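The budget had four columns, and I had filled only three of them. The last one was called "Why." At Nidberg the last column was the one people read first.

I worked at the planning office in Zurville then, on the second floor above the bus garage. My duty was equipment. If a department wanted a forklift, a label printer or a new chair, the paper came to me, and I wrote a number beside it. In November the paper which came to me was for grippers.

They wanted six. Two were the hand-held kind, for the people who would teach the work by doing it, and four were for the arms in the Woltdale building. The supplier was Pinto. Pinto's offer was nine pages long and very polite. A finger pad cost 432, and it was written in small letters that pads are "consumable." I had to look up this word, although I knew it already. I wanted to see if it had another meaning, a cheaper one.

It did not have.

My chief said to take the pads out of the first year. She said that when something is new, nothing is worn, so why should we pay for the wearing? I answered that I would think. I am slow at such moments. The good answer arrives to me on the stairs, or at night, when I am washing a cup.

So I took the bus to Woltdale. It is a long line with many stops, and I had the offer on my knees and made small marks with a pencil. I asked the woman at the door how many things a person picks up in one day of teaching. She said 100, on a good day, and then she said that she did not have so many good days. I wrote both answers down.

She let me stay all afternoon. I had expected to see something difficult. I saw small household objects and a cardboard box, and people who were lifting things with great patience. I thought of my mother, who packed our kitchen when we left the old flat and would not let anybody hurry her. On the way home I erased most of my marks.

The next morning I put the pads back in the budget, with spare ones for each gripper, and beside them a line for boxes, tape and small objects, for which no department had asked. Then I came to the fourth column. I tried a sentence with "efficiency" and deleted it. I tried one with "safety," and it was true, but it was not the reason. In the end I put a picture in the place where the sentence should be, and under the picture I typed the price.
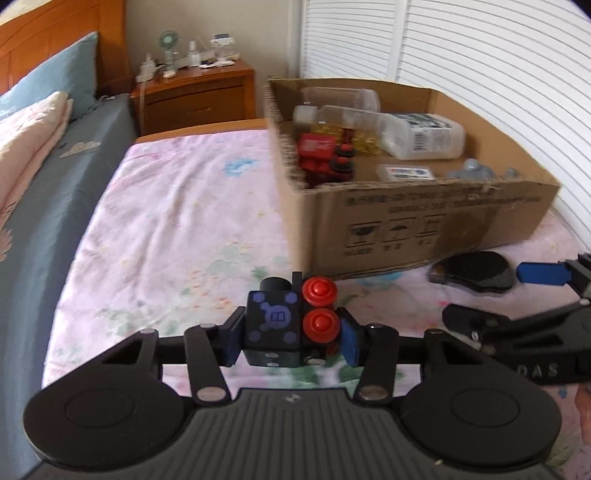
The chief wrote back before lunch that the price was without delivery, that Pinto always charged for delivery, and had I learned nothing from the forklifts? She also asked which line I was ready to lose, if she signed for the pads. There was no word about the empty column.

I looked through my own list. On the second page was a chair, for me, with a support for the lower back. I had asked for it two years in a row, and this time it had almost passed. I moved the cursor over it and waited a little, as one waits beside a bus that is already closing its doors. Then I removed the chair, corrected the total and added the delivery.

The signed copy came to my desk on December 30, 2020. She had used the green pen. Beside the pads she had written "yes," and beside the tape "less tape." I took it to the copy machine and made two copies, one for Woltdale and one for the drawer.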